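Search Filters and Listing Quality in a Regional Home Sales Portal
Project report, Fereshteh Karimi
October 2024

1. Introduction

Buyers who look for a house online usually start with a city, a price range and a number of bedrooms. Most portals return a long list sorted by date. The project examined whether a different default sort order would bring listings that match a buyer's stated needs closer to the top of the page. The work used a copy of the database behind Retik, a small portal that covers the towns of Lei and Fimov and the farmland between them.

Two questions were set at the start. The first was how complete the listings are. The second was whether a simple weighted score could be used for sorting without changes to the search form.

2. Data

The export contained 300 active listings and 300 closed ones. Each record has fields for price, lot size, living area, year built, heating type, parking, school district and sale type. Sale type separates regular sales, foreclosures and short sales. Agents fill in the fields by hand, and only price, address and sale type are required by the form.

Records were cleaned in a script. Lot size was the most difficult field. Some agents enter acres, others square feet, and the form accepts both without a unit. Values below 200 were read as acres and all others as square feet. The rule fails for very large tracts, so farm listings were checked by hand against the county parcel map.
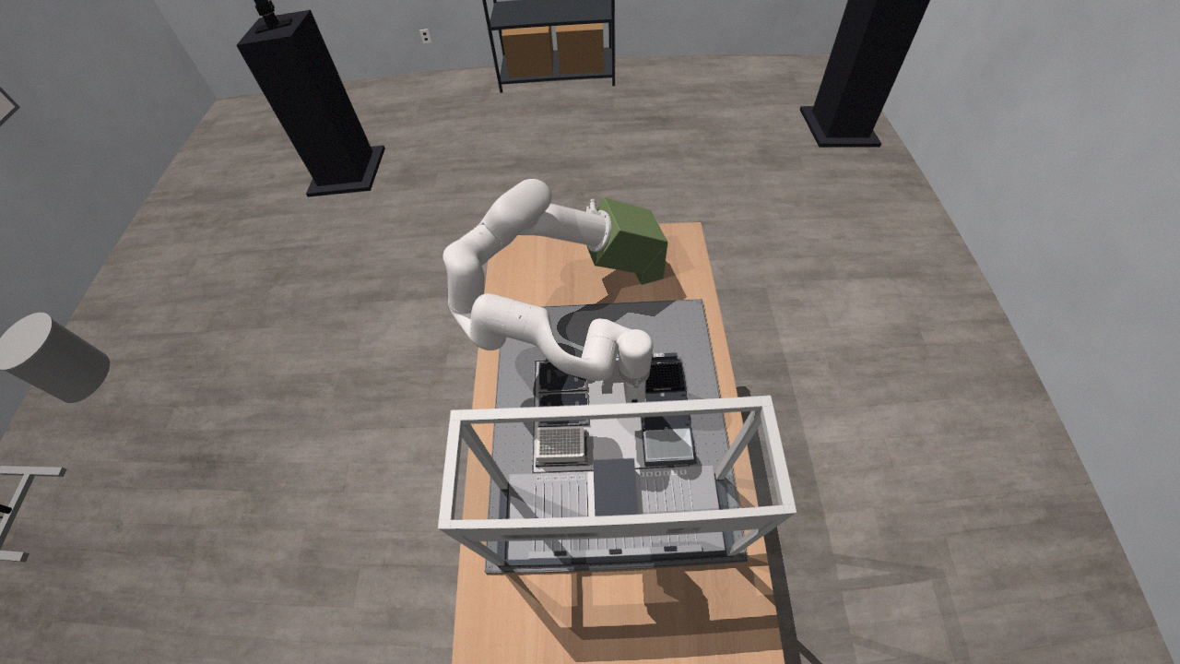

3. Method

A score was calculated for each listing from 12 fields. A field that matched the buyer's entry added its full weight. A field that was blank added nothing, and a field that did not match subtracted half its weight. Price was treated separately: listings over the buyer's limit by a small margin were kept in the results with a lower score, in line with how agents search for their clients by phone.

Weights were first set equal. They were then adjusted using the closed listings, for which the portal had saved the search that led to the first contact form. The adjusted weights gave more importance to school district and parking, and less to year built.

The sorting code was written as a module for Trorine, the search server used by the portal. It runs after the database query and before the results page is built. No changes were made to the page itself. Searches saved before March were left out of the adjustment step, as the portal stored them in an older format without the sale type.

4. Results

With the adjusted weights, the listing that was later contacted moved up the page in most of the saved searches. The gain was largest for searches with many filled-in fields. For searches that gave only a city and a price, the order was nearly the same as before.

Blank fields had a strong effect. Heating type and parking were missing most often, and foreclosures had the fewest completed fields of the three sale types. A bank-owned house with an incomplete record was placed low even when its address and price fit well. Replacing the zero for a blank field with the average for that town reduced the problem but did not remove it.

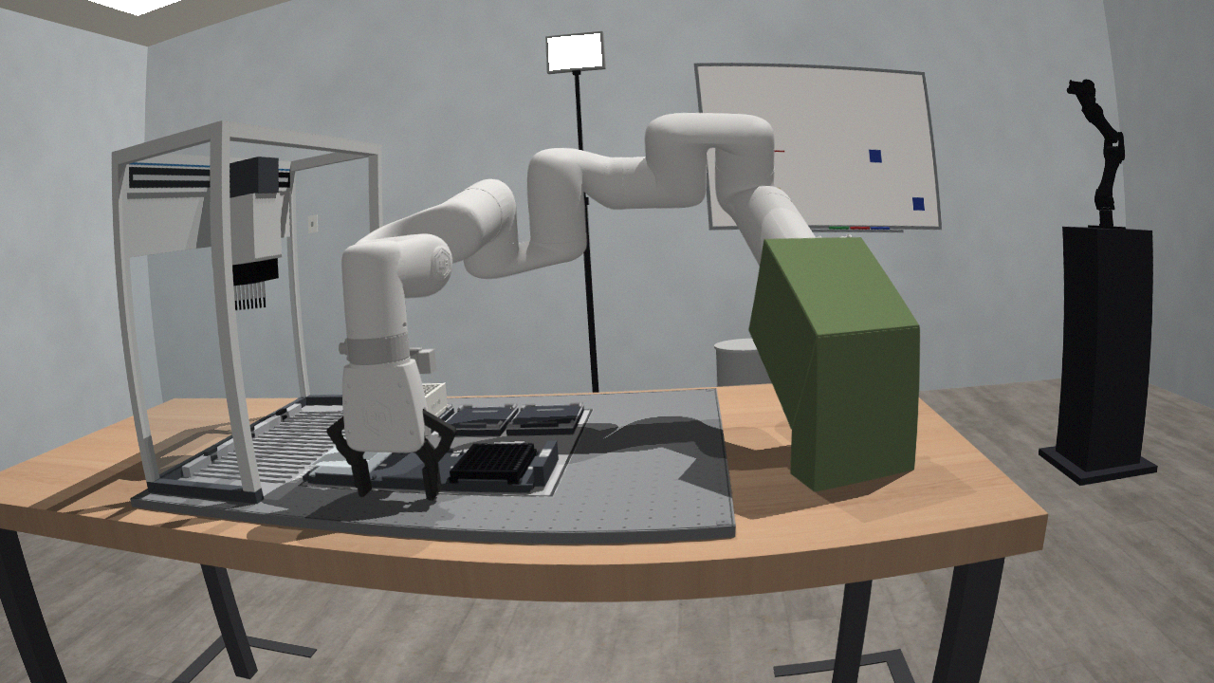 The scoring step is run in one pass over all listings in the result set. An earlier version scored them one at a time, with a separate database call for each, and was too slow for the Fimov searches. The current version reads them in groups of eight and fills the same field for every listing in a group at once. The group size is a setting in the module and can be changed without a restart.

5. Limits

The closed listings cover one sales season. Contact through the form is also a weak measure of interest, as many buyers in Lei call the agent directly. Mobile homes and vacant lots were scored with the same weights as houses, which is unlikely to be correct for either group.

6. Further work

A unit selector should be added to the lot size field before any further tests. Separate weights for vacant land could then be calculated from the corrected records. The portal has also asked for a warning to agents when parking or heating type is left blank. A draft of the message is in the module folder, but it has not been tested with users.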